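Learning from Demonstration, project course
Handout 5: Recording with the hand-held grippers
Kolbrún Thygesen, version of 27 February 2022

Please read this before your first recording session. It replaces the short sheet from October, which had an error in the part about calibration.

1. What we want from this exercise

In the first half of the course you moved the arm with a joystick and saved the joint angles. It is slow work, and most groups finished with very few usable runs. Now we change the method. You hold one gripper in each hand, you do the task with your own arms, and the camera on your head records it. Later we compute where each gripper was and give these paths to the arm.

Each group delivers 100 demonstrations. A demonstration is one full attempt at the task, from the start pose to the end pose. Failed attempts are also delivered, but in a separate folder. Do not delete them.

2. Markers and pose

Each gripper carries a white cube with square black-and-white markers. When the camera sees one marker clearly, the software can find the position and the rotation of the cube, and from this the position of the fingers. The distance from cube to fingertips is fixed and you find it in the calibration file of your pair. Do not mix grippers from two pairs.

With two faces of the cube in view the result is more stable than with one. With one face only, and especially when it is seen almost from the front, the estimated rotation can jump between two solutions. Kaj Stougaard showed this in the lecture with the Laxdal recordings -- look at the plot again if you were not there. 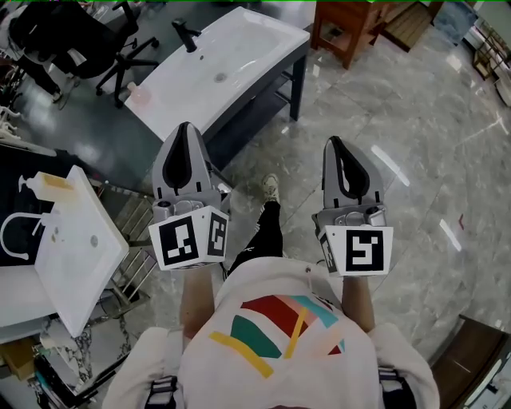 Fig. 1. View from the head camera, both grippers held forward. Two markers can be seen on each cube.

For the start pose, stand straight, hold both grippers in front of you and look down at them. Wait until the program gives the tone. Then look to the place of work and begin. If you turn the wrists too far inward, the markers disappear and the program writes "lost" in the log. A short loss is filled by interpolation. A loss longer than eight frames makes the demonstration invalid.

3. Working in rooms with hard floors

A polished floor reflects the ceiling lights, and the automatic exposure may then become too dark for the rest of the picture. Set the exposure by hand before you start and write the value in the log. Walk slowly. Fast steps shake the head camera more than you think.

4. What to hand in

One folder per person, named with group and initials
The log file, not edited
The calibration file of your pair
Half a page about which demonstrations failed, and why you believe so

The reference set from last year (Tarnari, 2,444 demonstrations) is on the course server. You may use it for testing your code, but it does not count for your own number.

Questions about the software go to Oluf Hviid. Broken screws or loose finger pads go to Preben Lund in the workshop -- please do not glue anything yourself.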